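The Long Way to Hang Up a Bag

Hrefna Kvaran starts work at seven, before the heating has caught up with the building, and the first thing she does is shake out her hands. Then she takes hold of a pair of lightweight arms bolted to a stand and moves them a little to the left. Across the room, two larger gray arms move a little to the left as well.

Kvaran is a teleoperator at Vudow, a company of 14 people that trains robot arms to do household and stockroom chores. Her job is to do the chores first, through the robot, over and over, while a computer records the joint angles, the gripper positions and what the cameras see. The recordings go to a team upstairs, who use them to train a model. If the training goes well, the model can do the chore by itself. If it goes badly, Kvaran does more of them.

Since June the chore has been plastic shopping bags. The robot has to pick one up, get both grippers on it, open it out and hang it by its handles on a hook on the wall. A six-year-old can manage it. The robot, on its own, got through 3 tries in its first full day of testing before somebody turned it off.

"People ask for the bag one to be explained," Kvaran says. "They understand why a car door is hard, because a car door is heavy. A bag weighs nothing. But a car door is the same shape every time you look at it."

Rigid objects have been the bread and butter of factory robots for decades. A bracket comes down the line in a known position, the arm goes to that position, and a programmer writes the path down once. Bags, towels and cables don't allow that. They fold over themselves and hide the part you want. The plastic is see-through in places, so a camera may pick up the back of the bag, or the carpet, when it should be looking at the front. And every time a gripper touches one, it turns into a different shape.

That is where demonstration comes in. The engineers don't try to write rules for finding a handle in a crumpled bag. They have a person find the handle a few hundred times and let the software work out what those times have in common.

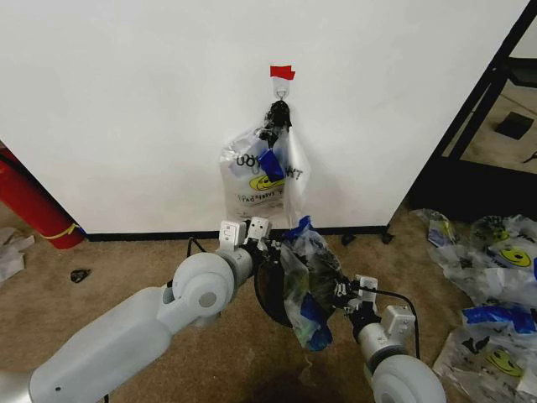 Kvaran has recorded 348 good bag episodes so far. An episode runs from the moment the arms leave their rest position to the moment they return to it, and a good one is one in which the bag ends up hanging and nothing strange happens on the way. She throws out any in which she hesitated too long. The model copies hesitation faithfully. In an early batch she had a habit of pausing over the bag to decide which side to take, and the trained robot did the same, hovering for several seconds with its grippers open before every grab.

"It looked like it was thinking," she says. "It was doing me, thinking."

There are two common ways to show a robot a task by hand. In one, a person grips the arm itself and walks it through the motion. It's simple and cheap, and for one arm following a smooth path it works well. For two arms handling something soft, it's awkward. The teacher's hands and shoulders block the cameras, and it's hard to push two heavy arms in different directions at once. The second way is remote control, with a smaller copy of the arms or a handheld controller. The teacher stays out of view, and the robot sees during the lesson what it will see later when it works alone.

The cost is touch. Kvaran's control arms give her almost no sense of what the grippers are feeling. She can't tell by hand whether she has one layer of plastic or two, or whether the handles are slipping. She does it by eye, watching how the plastic pulls. It took her most of a month to stop squeezing her own controls harder when a bag started to slide, a reflex that does nothing at all at the other end.

Before Vudow she spent nine years as a sewing machine operator at Girberg, which makes awnings, and she believes it helps. Fabric taught her to hold things in two places and let the middle do what it wants. The engineers have come around to the idea. Their last two hires for the control station were a florist and a man who used to rig sails.

The customer for the bag work is Castellanos, a regional grocery chain that wants robots to restock bagging stations overnight. Its hooks are at a different height, its lighting is harsher and its floors are tile. All of this will have to be recorded again. Vudow's plan is to collect a base set in its own rooms and then add 200 episodes from a test store, using a data tool called Buvusach that lets operators mark good and bad grabs as they go.

How well the robot does today depends on how you ask. Starting from a bag laid out fairly flat, it hangs it on most tries. Starting from a heap, it still tends to come away with two bags, or with the bottom of one. It hasn't learned to put a bag down and start over, mainly because Kvaran rarely needed to. She has begun making mistakes on purpose, grabbing the wrong end and then fixing it, so there will be something in the recordings for the model to copy.

By lunch she had five more episodes, which brought the total to 353. She ate at her desk and went back in at one.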